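Learning to Bake Rye Bread in a Small Oven

I started baking rye in June, which was a bad month to pick. The kitchen was already hot by 8 in the morning and the starter went sour faster than I could use it. I kept going anyway because the rye at the store near me is mostly white bread with caraway in it, and I had a specific loaf in mind.

The loaf was one my neighbor Dorothy Haworth used to bring over. She got it from a bakery called Drostinska that has since closed. It was dense, a little damp in the middle, and you could slice it thin enough to see light through. She gave me what she remembered about it, mainly that it was baked in a lidded pan and that they wouldn't sell it until the next day.

My first four loaves were bricks. I was treating the dough like wheat dough, kneading it for ten minutes and waiting for it to get smooth. Rye doesn't get smooth. It stays like wet clay the whole time, and you shape it with wet hands or a wet spatula and leave it alone. 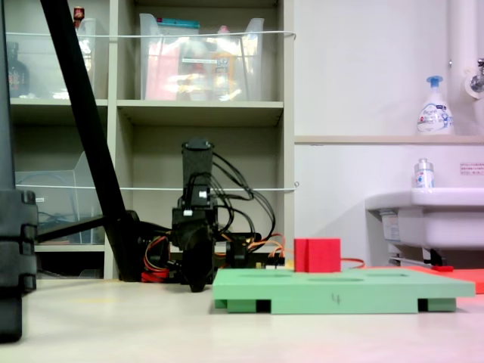 The second problem was the oven. Mine is small and runs hot at the back, so one end of every loaf came out darker. I bought a cheap oven thermometer and found the dial was off by 50 degrees. After that I set it lower than the recipe said and turned the pan halfway through. The crust still isn't even, but I can cut it without a fight now.

Flour mattered more than I expected. The bag I had been using was medium rye, and it made a decent loaf that tasted like not much. Shewit Gebremichael, who I used to work with and who bakes a lot more than I do, told me to try whole rye and to scald part of it first. You pour boiling water over some of the flour, stir it into a paste, cover it, and let it sit until it cools. The paste goes sweet and a bit brown. I add it to the rest of the dough the next morning. The bread keeps longer this way and the crumb holds together better.

For anyone who wants the routine, I feed the starter after dinner and make the scald at the same time. Both sit on the counter overnight. In the morning I mix everything with salt and a spoonful of molasses, scrape it into a greased pan, smooth the top, and wait until small holes show on the surface. In summer that takes 2 hours. In a cold kitchen it can take twice that.

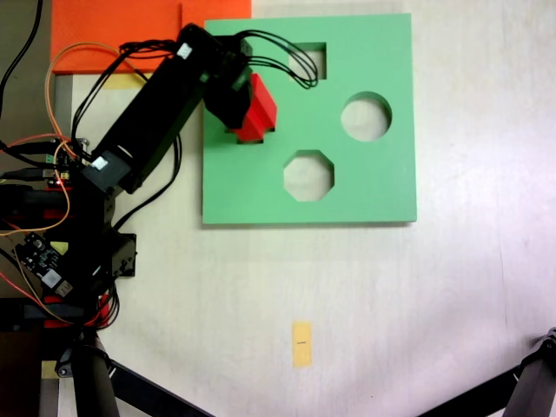
Then it bakes with the lid on for the first part and off for the rest. I take it out of the pan right away so the bottom doesn't steam, wrap it in a towel once it's cool, and wait a full day before cutting. I used to cheat on the waiting. The inside was gummy every time and it stuck to the knife.

I took half of the last loaf over to Dorothy. She said it was close, but the old one was more sour. I've been putting the starter in the fridge for a day before I use it to see if that helps. The next batch is in there now.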